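Robotics & Automation | Working Papers
4 February 2025
By the Skernar planning group
7 min read

4. Equipment plan and costs

4.1 What we need to buy, and when

The Skernar budget was drawn up before anyone had agreed what the arm was for. That has caused most of the trouble. Original line: one arm, one mobile base, one gripper, spares. No mention of software seats, no mention of the computer to run them on. We have redone it from scratch and the revised order is simulation first, hardware second.

Reasoning is simple enough. A seat for Workon costs 566 pounds a year. The cheapest arm quote, from Keskinen, comes in well above what we can sign off without a second approval, and lead time is long. Seats can be had the same day. So the work on household rooms starts in simulation and the arm is ordered in July, if the figures hold.

4.2 Computing

We costed one workstation against rented time. Rented time wins for the first 3 months and loses after that. The workstation quote was 1313 pounds without the graphics card, which we already have from the Stistov project. Card is old but copes. Rendering at full detail is slow on it and we have put up with that. A second card was asked for and struck out.

Storage was left out of the first draft altogether. Recorded runs with camera views take up far more room than joint data alone, and people kept everything. We now allow for two drives, one kept off site.

4.3 Rooms and tasks

Choice of arm depends on the rooms it has to work in. Reach, mostly. A low cabinet against a wall is easy to get at from one side and awkward from the other, and small things standing near a back edge ask for more reach than the data sheets would suggest. Figure 2 gives views from the simulated living room used for planning, the same room througout.
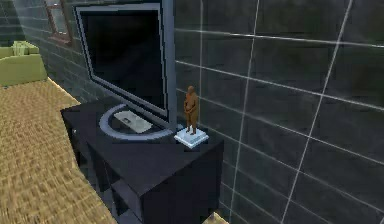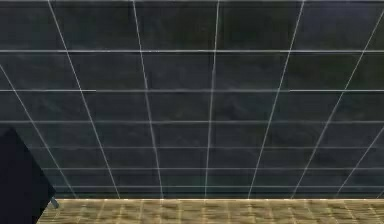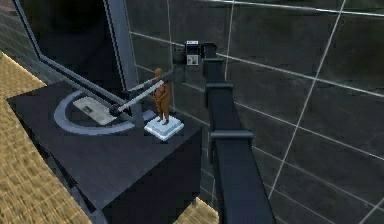
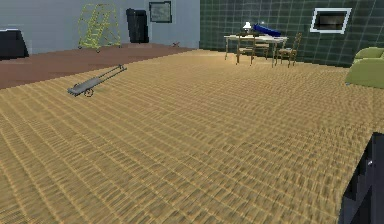 Figure 2. Simulated living room, four views. In the third, the arm is beside the small figure on its white base; in the fourth, the gripper is low over the carpet, with a hand truck lying flat and the table and chairs further back.

Clearance has been the deciding point between the two Keskinen models. The shorter arm is cheaper and folds up better on the base, but to get at anything deep on a surface it has to bring the base right in, and then there is little room left to turn. The longer arm costs more and wants a heavier base. We lean towards the longer one. Not settled.

Floor coverings need thought as well. Wheels that run well on a hard floor may not on thick weave, and the simulator's contact settings are too kind to be trusted on this. No money is set aside for a second set of wheels. It should be, and we will ask for it to come out of the spares line.

4.4 Grippers

Two-finger type, off the shelf. Soft fingertips are extra and wear out, so they go under running costs with the cables and fuses. A suction tool was looked at and dropped, mainly for the noise of the pump. If the task list grows to take in flat items we would look at it agian.

4.5 Running costs and what is still open

Servicing is quoted yearly and begins on delivery, wether or not the arm is unpacked. Delivery should therefore be held back until the lab floor is finished. Insurance quote still missing. Training for staff is in the Workon price but covers the software only; training on the arm itself is charged by the day and we have put down two days. Transport of the base from the Stistov store is not yet priced.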